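Planetstead Support - Ticket 1393
Subject: Bean portioning, two-arm bench unit, weights drifting high
Opened by: Sosina Chala, Wolde kitchen trial
Status: Open, waiting on customer

9:40 am
Customer wants to know if the unit can take over dry goods portioning from a person. Task is soybeans, scooped from a clear tub into a bowl on a kitchen scale. Target is 98 g. First run of 14 bowls all came in over, worst one by 10 g. Scale checked against a reference weight and reads true.

10:25 am
Asked for the pour settings. Customer is on the Gasen profile, which was written for rice. Beans hang up in the scoop and then let go in a lump. Advised a smaller scoop load and a slower tilt for the last part of the pour.

11:10 am
Second run done with the new tilt. Left arm parked at the scale, right arm pouring.
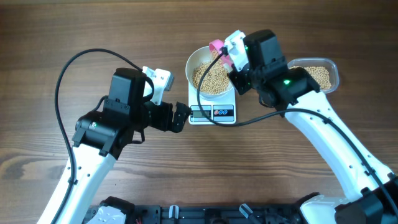

Right gripper with the pink scoop over the bowl, tub of beans to the right.

Customer noted the right wrist cable loops down across the bowl and over the front of the scale. Told them to clip it back along the arm before any more weighing. A cable touching the bowl will throw the reading, and the second run should be discarded.

1:15 pm
Cable clipped. Third run is better - most bowls within a gram or two, one still well over. Customer says a person with a spoon is faster and would have tipped the extra back. The Betetti add-on has a scoop-back step but it hasn't been tested on beans.

2:05 pm
Sent the Betetti trial file. My view, for the record: fine for overnight batches, too slow for the lunch prep they had in mind. Customer to run it and send the weights log.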